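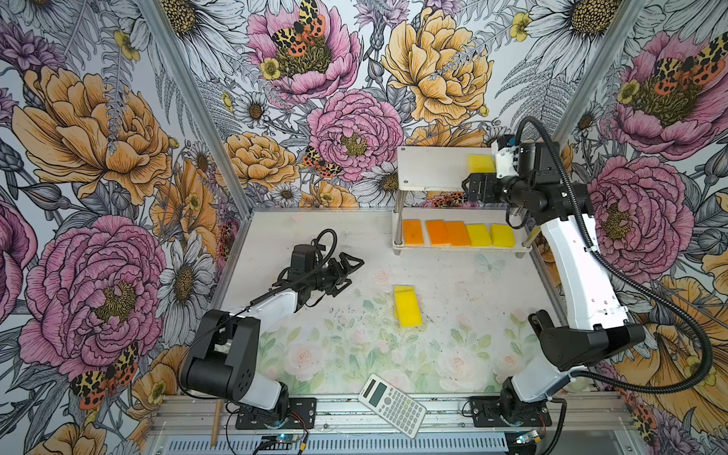
Re: Sponges on the shelf, and which ones to buy next

From: Nerys Wynne
To: Kavuline household list
Date: 2023-05-10

Thanks for the long note, Gwion. I have answered under each part and cut the rest. Anyone who only wants the buying question can skip to the end.

Gwion Owen wrote:
> I'd like to settle the sponge shelf before we put the new order in.
> At the moment people put them wherever there's room. I prefer the
> two-tier one to the tub, but it only works if the colours stay in
> some kind of order.

Agreed on the two-tier shelf. The tub was fine for storage but everything at the bottom stayed damp, and you had to tip it out to find the colour you were after. With a flat board you can see the whole row from the front.

For the order I'd keep it the way it is on the lower board now, deep orange at the left end and going through to yellow at the right. Five fit across in a single row and I wouldn't try to squeeze in a sixth. The two lighter ones are easy to tell from the rest. The oranges in the middle are closer together and I have mixed them up myself under the kitchen light, so if you're unsure, hold yours beside the deep one before you put it down.

> Second thing is the top board. Is it for spares, or for ones in use?
> Lleucu says spares, Evander says in use, and I've been doing both.

I'd say in use. The lower row is the stock in colour order, and the upper board is where a sponge goes when it's been taken out and rinsed. There's a yellow one up near the right end, and that's a good spot for it. Please keep to that end so the left side is free for the brush when we find a brush we like. Lleucu, if you feel strongly about spares on top I'm happy to hear it, but there is more air up there.

There is also a yellow one out on the table in front of the shelf. It should go up top as well. Yellow is what we leave lying about the most, I suppose because we use it for everything.

> Third, the white table top. I like the roses but it shows every mark.
> Do we want to cover it?

I'd leave it uncovered. We had a clear sheet over the old bench and the grit got underneath and scratched it worse than the grit on top ever did. The pattern is so pale that dark specks do stand out, and there are a few on it now along with some smudges. A soft cloth and warm water should be the first thing to try. Don't use the scouring side of anything on it, and go easy over the butterfly near the shelf. I don't know how well the print is sealed and I'd be sorry to lose it.

The same goes for the floral paper on the three walls. Dry cloth only. If something splashes, blot it and leave it alone until it dries. Ravindran has the leftover part roll if a patch is ever needed, though he warns that it has been kept near a window and may have faded a bit.

> Last, the order. Dasus have a carton of 300 and Hetel do a pack of 18.
> The carton is cheaper per sponge but I don't know where we'd put it.

Neither do I. We don't have the cupboard space for 300 and I don't believe they keep forever in the shed. The Hetel pack is the sensible size for us. I checked the last one and the colours were an even mix, so it should fill the lower row three times over with a few left. Solís has a pack of 20 at a similar price, but theirs come in one colour per pack, and then there's no point having an order on the shelf at all.

If we do get the Hetel ones, I'll put the opened pack in the drawer under the sink and whoever takes the last of a colour off the lower board can refill from there. No need to write it down anywhere.

One thing Gwion didn't ask about. The posts on the shelf are metal, and I'd like them wiped dry when the boards are done. The last rack we had rusted where the posts met the lower board and left brown rings that never came out. It takes a minute with a tea towel. The boards themselves are white and will need a wipe about as often as the table does.

Evander, you offered to bring the second shelf over in July. Could you measure the distance between the two boards before you do? If it's lower than this one, the sponges will be awkward to get at from the front and I'd sooner use it for the cloths.

I'm planning to place the order at the end of the week, one Hetel pack, unless somebody objects on the list before then.

Nerys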